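The Drawer at Wamley

Half past four and the ferry already gone. Khrystyna stood on the wharf with the bag cutting into her shoulder and watched it get small.

Next one Wednesday. The sign said so. Somebody had written OR SWIM underneath in texta.

Wamley, then. One street, a pub with its blinds down, a bakery that did keys as well. June, and the wind came straight off the water and up her sleeves. She had 3 things from her aunt's flat in the bag. The clock. The tin of buttons. The letter from Vakulenko's, the watchmakers, folded so many times it was going soft as cloth.

Clock no. 439. Will hold until collected. That was all of it, no signature, and her aunt had never collected. Her aunt had never collected anything, library books, prescriptions, her own sister from the station at Multness that time in the rain.

But she had a clock. So which clock was 439?

The shop was up a side lane called Ludska. Green door, bell on a string. She nearly kept walking.

"We're shut," said the man inside. Old. Cardigan with the elbows gone. Then he saw the letter. "Oh. Oh, hang on."

He read it standing up. Read it again. Went out the back and she heard him moving boxes, swearing a bit, a kettle going on.

"Your name?"

"Khrystyna-Mariia Hordiienko."

"Same as her."

"I was named for her."

"She paid 550 for it. Up front, cash, in a envelope. I said come back in a fortnight." He put a mug down in front of her without asking. Too much milk. "I was thirty-one."

She didn't know what to say to that. Drank the tea. Outside a dog went past on its own, in a hurry, like it had a appointment.

He came back with a parcel in brown paper, string round it twice. Light. Lighter than a clock ought to be. She turned it over and there was the number in pencil, 439, and under it in her aunt's handwriting, the sevens crossed, the big impatient K: not yet.

"She did come back then."

"Every year or so. Looked at it. Had her tea." He shrugged. "Wrote that on it the first time and I never liked to rub it out."

"And you never opened it?"

"I know what's in it, love. I fixed it."

The clock in her bag started up. It did that, no reason, it hadn't been wound since March. Five flat little dings. The old man went very still, cup halfway.

"That's mine," he said. "That's the one I lent her."

She looked at the bag. Looked at the parcel. All those years of Sunday lunches under that clock, her aunt getting up to wind it, nobody else allowed to touch it.

"Do you want it back?" she said.

He had to think. The wind got in under the door and moved the string on the bell.

"Not yet," he said, and put the kettle on again.
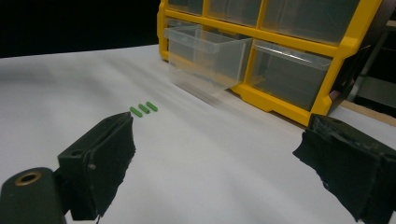
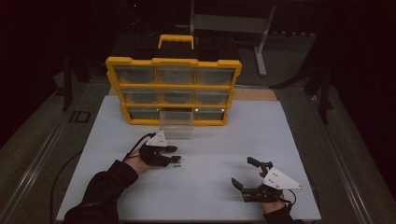 First, a white tabletop. Second, the organiser with the yellow handle.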